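Block Party in Skostville

Last updated: September 23, 2024

The brochure for the Ackroyd open day promised "a glimpse of the working hand of tomorrow." I drove almost 24 miles to Skostville for the glimpse and got a lukewarm coffee, a name sticker and a talk by Valter Vik, who runs the lab and used the word "dexterity" more often than I could stand.

Then we were let in to see the arm. It works at a brown wooden table with a sheet of cardboard on it, and its job is to handle plain wooden cubes. My niece has a set much like them. She is 2. 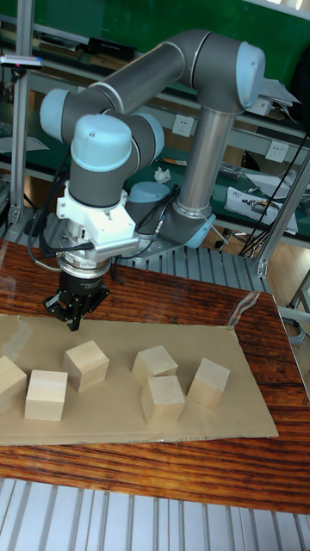 I asked Vik what a customer would want with this. He said blocks are a stand-in, and that a machine that can deal with blocks can be taught to deal with parts, parcels, fruit. I have heard that sentence, with different nouns, at every open day I've been to. In Beltov it was socks. The Beltov people have since moved on to consulting.

Ourania Kyriakidis, an engineer on the project, was easier to talk to. She told me the team had logged 339 attempts since spring and that she didn't want to give me a success rate, "because you'd print it." I would have. She did say that cubes standing close together are harder than cubes with room around them, as the fingers need somewhere to go. It was the most useful thing I heard all day, and it wasn't in the brochure.
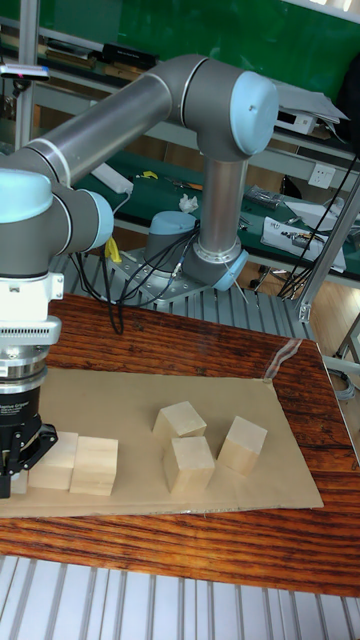

Folke Strömberg had come over from Grurkport, where he manages a packing floor that ships 700 cartons a shift. He watched for a long while with his arms folded. His people don't get a tidy tabletop, he told me, and they don't get the same item twice in a row. Would he buy one? He laughed, then asked Kyriakidis for her card anyway.

Vik says there will be another open day in October, with "more varied objects." I asked which objects. He said they were still deciding.

14 comments | 61 shares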